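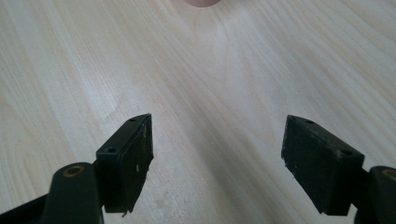 Fingertip pads on a hand-held demo gripper, how worn is too worn?

Posted by Rhiannon Wogan in Grippers and Teaching Tools

I'm collecting hand demonstrations for a pick and place task, and my question is about when to change the finger pads and whether the change will spoil the data I already have. The task is small parts from a table into a tray. I hold the gripper, squeeze the trigger, move the part, and the wrist camera records the whole thing along with the jaw opening. The pads are black, each with two small holes in the top face, and the bottom edge of the left one is now ragged and chipped, with bits sticking out at the lower right corner. The right one is a little uneven along the bottom too and has gray scuffs on it. There are also a few tiny white specks on the inside face of the left pad.

I have 41 demonstrations saved with these pads. I had planned to do a lot more in November and then train on all of it together. The arm that will run the policy has the same gripper mounted on it, but with a new set of pads.

What I want to know:

Does the chipping matter if the parts are still being picked up? I haven't noticed more drops, but I also wasn't keeping a record of drops at the start.

If I put new pads on now, do I have to throw out the 41 and start over? They took me two long evenings.

Should the pads on the arm match the pads on the hand-held one in wear as well as shape? That sounds excessive to me but I have seen people say it.

One more thing in case it matters. The table is pale wood and the lighting is very bright, so the table comes out close to white in places. I can see the grain but only just. I left the exposure on automatic. Software is Gurnia, whatever version came with the kit, and I haven't changed any settings apart from the save folder.

Thanks.

Nelly Guzmán

Change the pads now and keep the old demonstrations.

The edge is the part that does the work when you pick something thin off a flat table. If your parts are tall enough that you grab them with the middle of the pad, a chipped lower edge will not do much harm. If they are flat, like washers or clips, you are probably tilting your wrist a few degrees to get under them without noticing that you do it. The recording has that tilt in it. The robot will learn the tilt and then do it with new pads, where it isn't needed, and it may push the edge into the table. I would play back ten of your early recordings and ten of your late ones and look at the wrist angle at the moment of closing. If they match, you have nothing to worry about. If the late ones are tilted, drop those and keep the early ones.

On mixing old and new pads in one set, I do it all the time. The camera sees the pads in every recording, so a bit of variety in how they look is useful. You don't want the policy to depend on one chip in one corner. What you can't mix is pad thickness. If the new pads are thicker or thinner than the old ones, the jaw opening will read differently for the same part, and the policy will close too early or too late. Put a part you know in the jaws, close on it, and write down the opening. Then change the pads and do it again with the same part. If the number moves, run the jaw calibration again before you record anything.

For the arm, same shape and same material is enough. I have never matched wear.

Wipe the pads before each session as well. I use a cloth with a little rubbing alcohol, let it dry, and then record. Dusty pads slip, and when they slip you squeeze harder, and that ends up in the data too.

The exposure is the thing I'd fix first. On automatic, the brightness shifts when a dark part comes into view or when your sleeve does. Lock it, and set it a bit darker than looks right to you. The robot's camera should be locked at the same value. If you can't lock it in your version of Gurnia, turn down the lamp or point it at the wall. A sheet of matte gray paper on the table also works, but then you need the same paper under the robot.

Hamish McAlister

just file the edge flat. i did mine with a nail file and it was fine for months. new pads are a waste of money if it still grips

Marisol Restrepo

I agree with most of what Nelly wrote, but I'd be careful with the filing idea. If you file one pad and leave the other, the two lower edges no longer sit at the same height and the part will rotate when you lift it. If you file, do both, and hold them against something flat to check them side by side. It also shortens the pad, so the fingertip is no longer where the software thinks it is. On a hand-held gripper you make up for that by eye. The arm can't.

Some things from our shop, where we teach two arms this way and a third one by remote control.

We keep a note in the session log whenever anything on the gripper changes: pads, screws, camera lens wiped, all of it. Our log has 3132 recordings in it now, and when a policy goes bad the first thing we do is look for the last change. You haven't been doing this, so start with the pad swap and make a separate folder for everything after it. You can still train on both folders. Having them separate means you can leave one out and compare.

Check the screws while you have the pads off. A pad that rocks on its mount will chip along the bottom because it keeps touching the table at an angle. Hold the gripper still, close it, and try to move each pad with your thumbnail. There should be no play. Check the pivots in the same way. If the arms of the gripper wobble at the pivot, new pads will go the same way as the old ones.

The other usual cause is the operator. People new to this come straight down until they feel the table, then close. It feels secure, but every pick scrapes the edge. Practice stopping a hair above the surface. If you find that hard, try 3 slow practice picks before each recording session and don't save them.

I wouldn't throw out the 41. It is a small set for this task anyway and you will need more whichever way you go. Train on it as it is, run it on the arm with the arm's new pads, and see what it does at the table. Keep a hand on the stop button the first few times.

Rhiannon Wogan

Thank you all. I played back the recordings like Nelly said. The parts are flat, and the late ones do have more tilt, starting at the second evening. I'm keeping the first evening and redoing the rest. New pads are ordered. The screw on the left side was loose. I found the exposure lock under the camera tab and have turned it down. I'll post the jaw opening before and after when the pads get here.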